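Nirneck, population 1,237, calls itself the smallest town in the county with its own clock tower. Brirnska, 22 miles up the river, has made the same claim for longer and has the smaller tower. The two have not exchanged Christmas cards in years.

On the wooden table, by the black tray
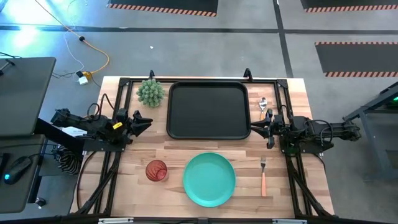
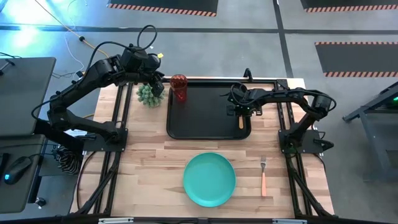
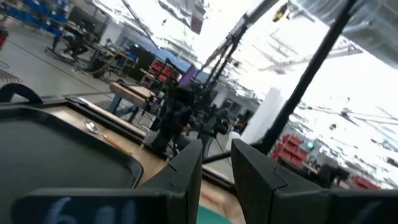

A reader in Brirnska writes that Nirneck's tower is a grain silo with a clock on it, and that the clock was bought used from Montoya. Both charges are true. The silo went up 300 yards from the ferry landing, and the clock still runs on Montoya time, four minutes fast. Visitors heading on to Wistness in July should allow for this, as the ferry does not.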